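Hanyu Peng
I have moved house many times, in three countries, and last month I moved again, to Pickering. Several people asked me how to pack a kitchen, so I will write what I know in one thread. English is my third language, please forgive small mistakes.

Hanyu Peng
First, the kitchen takes longer than any other room. People give it one evening. I gave it one evening too, the first time, and at two in the morning I was putting forks into a pillowcase. Now I start the kitchen nine days before and finish it the night before.

Hanyu Peng
Start with what you use only for guests. The big serving plates, the cake tin, the glasses with a stem. You will not miss them for nine days. Last come the kettle, two cups, one pan, one sharp knife.

Hanyu Peng
Eat the cupboard. From the first day of packing I buy only bread, milk and vegetables. Everything else must come from what we already have. We had lentils on Tuesday and lentils on the day after, and my son has asked me not to mention lentils again.

Hanyu Peng
About boxes. Small boxes for heavy things, large boxes for light things. It sounds too simple to write down, but I have seen a grown man fill a wardrobe box with cookery books. He could not lift it and neither could his brother.

Hanyu Peng
I bought 40 boxes from Bandeck, second-hand, and they were good. Clean, and most were not crushed at the corners. They take back the ones you do not tear, and you get a part of the money again. I am not paid to say this.

Hanyu Peng
Plates go on their side, like records. A plate lying flat carries the weight of all the plates above it. Standing up, each one carries only itself. I put a folded tea towel at the bottom and another on the top, and a sheet of paper between every two plates.

Hanyu Peng
Round things are the difficult ones. They roll, and they leave empty corners in the box where other things can fall. I fill the corners with socks. Any knob or handle should point to the middle of the box, never to the wall of it.
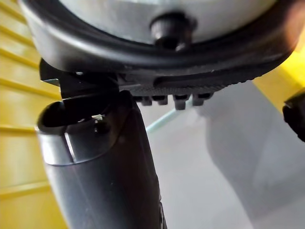
Round, with a knob on top. The most awkward shape in any kitchen.

Hanyu Peng
If a knob is fixed with a screw, you can take it off and put the screw in a small bag. Write on the bag what it belongs to. I once arrived in a new flat with 50 screws in a jam jar and no idea about any of them. I still have the jar.

Hanyu Peng
Do not use newspaper directly on white dishes. The ink comes off on them and also on your hands, and then from your hands on the door frames, and then you are washing the door frames of a house where you do not live any more. Plain paper is better. A roll cost me less than a lunch.

Hanyu Peng
Hanane Tawfik asked me under the earlier post if it is necessary to number the boxes. I think so. I write a number on two sides and the top, and keep a list in a notebook. We had 108 boxes for the whole home. When we unloaded and I could not find number 61, I knew to look again in the van before the driver left. It was behind the mattress.

Hanyu Peng
The notebook matters more than the writing on the box. On the box I write only the room and the number. In the notebook I write everything: "K14, blue bowls, grater, the good scissors". Then a stranger in the street cannot read what you own, and you can find the scissors.

Hanyu Peng
Liquids. Oil, vinegar and soy sauce I put in a bucket, upright, with the caps taped. The bucket travels in the car by the feet of a passenger. Please do not put oil in a cardboard box. I did it in my second move, and I had to throw away a box of photographs that was under it.

Hanyu Peng
The movers were from Misteck. They were polite and a little late. They charged 80 extra for the stairs, and this was written in the contract, so I cannot complain, but I advise you to read the page about stairs before you sign. We live on the third floor, and I had not read the page about stairs.

Hanyu Peng
For the first night, one box must be opened before all others. In it I put toilet paper, soap, a towel for each person, phone chargers, tea, the cups, a torch, a tin opener and biscuits. Mark it in a different colour. Mine is red and everybody in the family knows it.

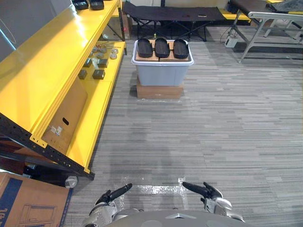

Are plastic storage bins better than cardboard for a kitchen move?
It depends on how far you go and what you do afterwards. Plastic is better against rain and you can use it again for years, but it costs more and it is tempting to fill it until it cannot be lifted. I use cardboard for the dishes and plastic for food and cleaning things.

Hanyu Peng
When you arrive, clean the cupboards before you unpack, even if they look clean. Then put in only what you need for one week. Live with it. After a week you know which drawer your hand goes to when you want a spoon, and that is where the spoons should live.

Hanyu Peng
My neighbour here, Honora, came on the second day with a pot of soup, and I could offer her a chair but not a spoon. The spoons were in K22. She went back upstairs and brought two of hers. I returned them this morning with some dumplings, and tomorrow I will write about moving with plants, if people are interested.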